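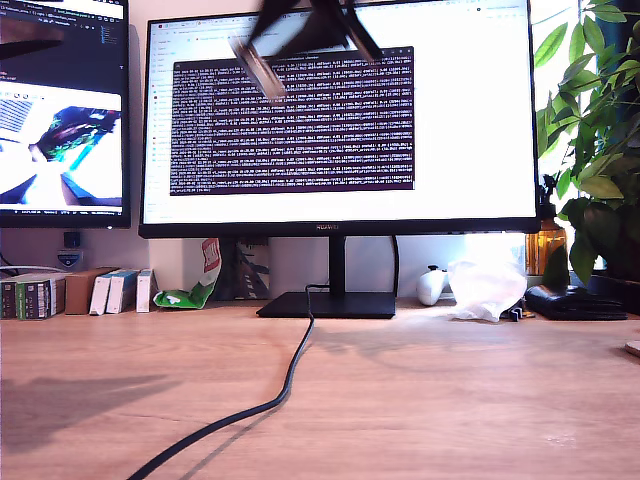
Speaker notes: The Setutholm open day, a report to members
Speaker: Anastasia Kokkinos
Length: 32 minutes, followed by questions
Slides advance on the speaker's signal

Opening

Good afternoon. Thank you for the invitation to report on the open day held at the Ondis workshop in Setutholm in November. I attended on behalf of the Zesthorpe Technical Association, together with Kyriaki Pappas and Sotiris Ververidis. The workshop received 152 visitors during the day. Members who could not travel have asked for a full account, and the board has agreed that one should be given.

(Pause. Check that the back rows can hear.)

I will speak first about the arrangements for the day, then about the desk demonstration, and last about what the Association may wish to do with what was learned. Printed copies of the program are on the table by the door.

Arrangements for the day

Visitors were admitted in groups between 10 a.m. and 4 p.m. Each group was given a short talk in the entrance hall and then taken through three rooms. The first room held a display on the history of the workshop. The second was set aside for the Andreadis sorting project, which was not running during our visit. The third room was the one most people had come for.

I should say plainly that the signs were poor. Our group went to the wrong floor, and we lost the first part of the hall talk. Oona Lehtinen, who planned the day for Ondis, has since written to say that a map will be sent out with the tickets next year.

(Slide: program. Do not read it out.)

The desk demonstration

Many of you will picture robots as large machines behind a fence. The demonstration in the third room took place on an ordinary wooden desk, beside a potted plant and somebody's wallet. The arm was worked over the desktop, and the two screens behind it carried the information that the staff used during the session.

(Slide change. Allow the audience time to look before continuing.)
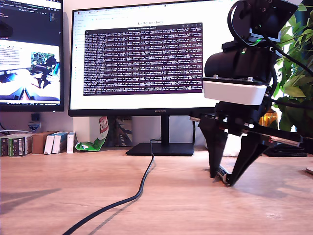 The two-finger gripper with a small cylindrical object, just above the desk.

The staff asked visitors to watch the fingers and to leave the screens for later. This was good advice. People tend to look at the largest bright thing in a room, and a small gripper is easy to miss.

The task was explained to us as follows. The arm is to take hold of one small object, lift it, and set it down at another place on the desk. A person does this many times a day without thought. For a machine, each part has to be worked out: where the object lies, from which side to come, how far to close the fingers, and when to let go. A round object adds to the difficulty, as it may roll if it is touched on one side first.

(If time is short, skip the next paragraph.)

Sotiris asked how hard the fingers press. He was told that the setting is chosen to suit the object and that the staff prefer to begin low. A dropped object costs a few seconds. A crushed one has to be replaced, and the fingers then have to be checked.

The screens

The large screen showed a page headed "LeRobot docs," with a terminal window lying over it. The rows in that window were log output, and I could not follow them from where I stood. Kyriaki was closer and reported that she could not follow them either. The staff member at the desk explained that they do not read every row. They look for a change in the pattern, much as one listens to an engine.

The screen on the left had a code editor in its upper part and a picture of the desk below. I found this the most useful thing in the room for explaining the subject to a beginner. A visitor may look at the desk, then at the picture on the screen, and consider how little of the room the second view contains. The staff returned to this point several times. What falls outside the view cannot be used by a system that depends on it.

(Point to the left of the slide. Use the stick and leave the laser in the drawer.)

Questions were taken throughout, and I thought they were handled well. A boy near the front asked whether the arm knew what it was picking up. The answer given was that this depends on what one means by "know," and that the arm's program had no need of the name of a thing in order to move it. The boy did not seem satisfied, and the staff member told him that he was right to keep asking.
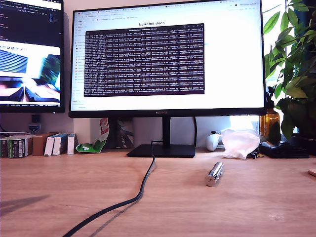

Space, light and cables

I was asked by the board to look at the practical side, in case the Association should wish to hold a similar event. My remarks on this are short.

Light. The desk stood near a window, with strong daylight coming from the right. Bright daylight and a shiny metal object are a hard pair for any camera. We would need blinds in the Zesthorpe hall, where the sun reaches the stage in the afternoon.

Cables. A black cable ran across the desktop behind and beside the work area. In our own hall I would wish to see cables fixed down along the back of the table.

Standing room. Groups of the size we saw are too large for one desk. Those at the rear saw mostly the shoulders of those in front. I would propose smaller groups, and a third screen turned toward the visitors.

Storage. Small boxes stood in a row at the back of the desk. I mention it only to say that a working desk can be shown to the public as it is. I had expected to be told to budget for a display stand, and I no longer think that one is needed.

Cost

(Slide: one line only.)

The board has set aside 2,000 for a first event. This figure covers hall hire, printing, insurance, and travel for two guest staff from Ondis. It does not cover equipment. Ondis has offered in writing to bring its own, on condition that its staff set it up and take it down.

A short survey was sent to members before this meeting, and 117 were returned. Most favor an event of one afternoon. A smaller number ask for a full day with a class for school students in the morning. The board takes no position on this until the hall has confirmed its hours.

Remarks received

(Change slide before reading. Read slowly, and give names as written.)

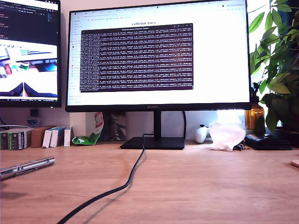 Leonidas Kyriakidis writes that he came away less impressed by the arm than by the patience of the people running it, and he asks that any event in Zesthorpe leave room for attempts that fail. He would rather watch ten tries with the misses left in than one clean run prepared beforehand.

The board agrees with this request. I have put it to Oona Lehtinen, who replied that her staff would be glad to work in that way, provided the audience is told at the start.

Questions

(Take the first question from the left side of the hall. Repeat each question into the microphone.)

If asked about a date: none has been fixed.

If asked whether visitors may operate the arm: Ondis has not yet answered. Say that the question has been sent.

If asked about the Andreadis project: refer the member to Kyriaki Pappas, who has the leaflets with her.

Close at the signal from the chair. Thank the hosts by name, and remind members to hand back the headsets at the door.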